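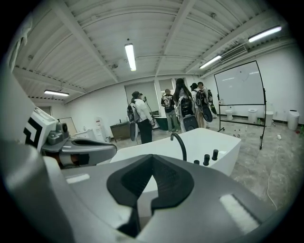 Entry by Gaetano Mazza | Last revised December

Print this entry | E-mail this entry

FLODARD RUGBY FOOTBALL CLUB

Flodard Rugby Football Club is an amateur rugby union side based in the market town of Flodard. It fields two senior teams, and a third when enough people answer the telephone. The club plays in bottle green and plum, a combination chosen by ballot and regretted by ballot the following year, when the motion to change it failed by a single vote.

Origins

The club was formed by workers at the Tunetti biscuit factory, who had been playing association football with so little success that a change of code was thought worth trying. The first rugby fixture, away to Drivadar, was lost by 17 points to nil. The local paper called it "a promising start".
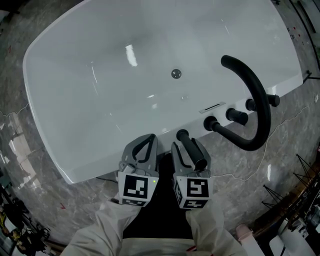

Drivadar have remained the chief rivals ever since. The two clubs meet each December for the Śliwiński Cup, named after a Flodard hooker who later moved to Drivadar, married there and is claimed by both. The trophy is small and has a dent in one side — each club blames the other for it.

Ground

Home matches are played at Factory Lane, which slopes towards the river. Visiting captains who win the toss usually choose to play downhill first, and Flodard have built most of their reputation on second halves. The stand seats 200. The record attendance is 3175, set at a cup tie against Drivadar, and many of those present are thought to have watched from the railway embankment without paying.
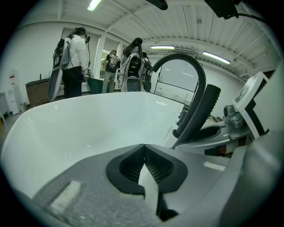
Floodlights were put up at the town end some years before the river end, so for a time evening training took place in one half of the pitch only. Former players of that period still tend to drift left.

Records

The club's leading points scorer is the full-back Śliwiński the younger, with 391, nearly all of them from penalties. He scored one try, against Drivadar, and it is described in the club history over four pages.

Contact the editor | Copyright the contributors | Back to top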